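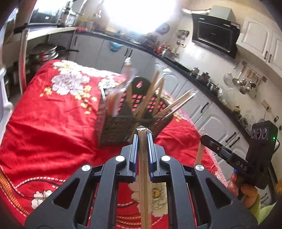 Chopstick roundup on the red flowered cloth.

If you order takeout as often as we do, you have the drawer. Ours is the one left of the stove, and by January it wouldn't close anymore. Soy sauce packets, two dead lighters, a rubber band ball and so many wrapped chopsticks that every time I wanted the peeler I had to dig for it like a dog after a bone. I finally gave up and moved the whole lot out of there and into a utensil basket on the table, and I've been so pleased with it that I've told everyone who comes through the door (sorry, Smaranda!). So now you get to hear it too.

First, the basket. You want one with holes. Ours is dark grey plastic, a lattice all the way down, with a rounded back and a little red and yellow decoration near the top of it. I've tried a nice pottery jar before and it was a mistake - crumbs and dust and one very old sesame seed collected in the bottom and I never noticed until I turned it over. With a lattice you can see right through the thing, and it rinses clean under the tap in no time. Let it drain upside down on a towel before you fill it again.

Next, sort before you fill. I dump everything on the table and go through it one pair at a time. Torn sleeve? It comes out and goes in the "use first" pile. Split or splintery stick? Out for good, straight to the garage, where they become paint stirrers and plant markers. Anything from the very back of the drawer with soy sauce on the wrapper I just toss. Life is short. The good ones in their clear sleeves go in the basket.

Now, about those sleeves. My sister-in-law Kristýna unwraps all of hers because she can't stand the crinkling, and her basket does look much neater than mine. I leave them on. The sleeve keeps the pair together, and it keeps kitchen grease off, and if somebody wants a pair for a lunch bag it's ready to go. The price you pay is that wrapped chopsticks will not stand up straight. They slide on each other, they lean out over the sides, they fan out like a bad haircut, and the loose plastic at the ends sticks up every which way.
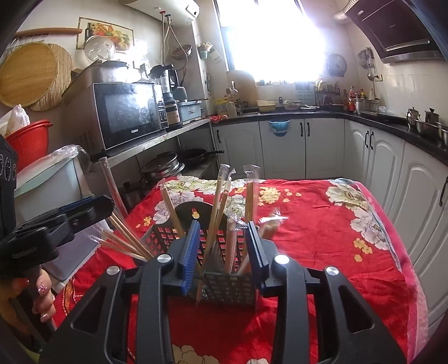 What helps a bit is putting them in from the outside edge toward the middle, leaning the first few against the back, and then slipping the rest in between so they hold each other up. Don't cram it! I did that the first time and then you pull one pair and four more come with it and you're picking chopsticks up off the floor while the noodles go cold. My rule now is that I should be able to lift out any pair with two fingers. If I can't, it's too full, and the extras go in a zip bag on the top shelf of the pantry.

If the plastic ends drive you crazy, fold the empty bit down flat against the sticks and put a small piece of tape on it. I've done this exactly once, for company, and it took the length of an entire baseball podcast. Looked great, though.

A word on reusable ones. We have a few nice lacquered pairs from when we were first married and they live somewhere else, in the silverware drawer. Keep the two kinds apart or somebody will throw out a good pair with the takeout boxes. Ask me how I know! Bare wood ones you've washed need to dry all the way before they go in with anything else. I lay mine across a cooling rack overnight. If they smell musty, out they go.

One more, for anyone who sets the basket right on a tablecloth like I do. Put a saucer or a folded napkin under it if you've just rinsed it. Red cloth especially - ours is red with a big flower pattern, and I'd rather not find out what a damp ring does to it.

And tell the restaurant you don't need utensils! There's a little box to check on most orders. I forget every time, but Arlo is good about it, and the pile has been growing a lot slower since he took over the ordering.

Next time: the lids. Oh, the lids.

Comments

Gianni Palumbo
I use the splintery ones to clean the track of the sliding door. Wrap a damp rag on the end and push it along. Works on the fridge seal too.

Smaranda J.
I have now heard about this basket three times and I still went and bought one. Mine has a flat back so it stands against the wall nicely.

Darius Furtună
Do you keep the paper sleeve kind in there as well? Mine get soft near the stove.

Reply from the author
Darius, I keep the paper ones in the zip bag. Steam gets to them.

Sign up for the newsletter and get new tips by email. You can unsubscribe whenever you like.

This site uses cookies to remember your settings. OK | Read more

Contact | © 2018 | Back to top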